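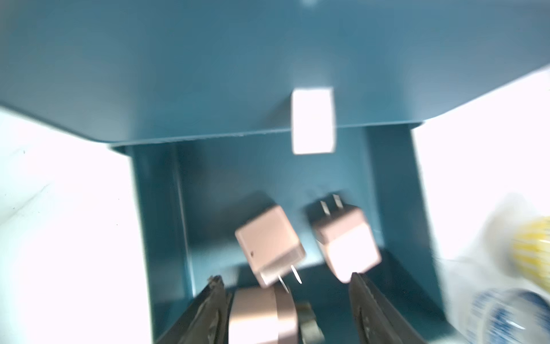 HOLLIS, Sep 22, 2021

26 shares | 2 comments

Workshop tips: keeping the project page fast

Resize photos before uploading them to the shop blog. Scaling a large original down in the page editor changes the display size only; the visitor still downloads the whole file.

Export JPEGs at quality 80 or lower for ordinary bench shots. Use PNG for diagrams and cut lists, where JPEG blurs thin lines.

Name files by project and step. Lowercase, hyphens, no spaces.

Set the browser cache to 30 days for images and 7 for stylesheets. If you replace a photo, give it a new file name or returning visitors will keep getting the old one.

Delete unused plugins. Deactivated ones still need updates.

Back up before changing themes, and test the restore on a spare folder. I keep copies for 90 days.

2 comments

Stasel: Does the cache setting cover fonts too?

Gralonberg: Fonts needed their own line in my config. Same 30 days.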